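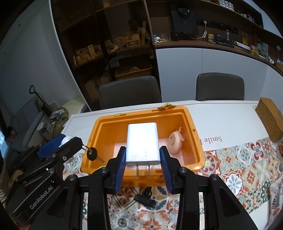
Teaching Hands, One Kitchen Table at a Time

Give a robot a spotless lab bench and it can look brilliant. Give it your dining room, with the flowered tablecloth and the keys and chargers everyone leaves lying around, and things get interesting fast!

That gap is what the Jarton project set out to close. People carry a pair of hand-held grippers into ordinary homes and do small jobs with them, like dropping a power adapter into a box or picking up a car key by its ring. A camera on the tool records what the fingers meet, and a robot arm later learns from those recordings without ever having visited the house.

The team at Flestine collected 300 short sessions this way, spread over 37 homes. Then came the part I loved. They trained one model on 200 sessions from just 6 homes, and a second on 200 sessions drawn from all 37. Same amount of practice, very different results. In a test apartment in Skistovcombe that neither model had seen, the second one packed small objects far more reliably, and it recovered from bad grips that left the first one stuck.

Flat, slippery things are still hard. Keys slide, and cables seem to have plans of their own. A new round of sessions, using softer finger pads from a workshop called Arruda, starts in December.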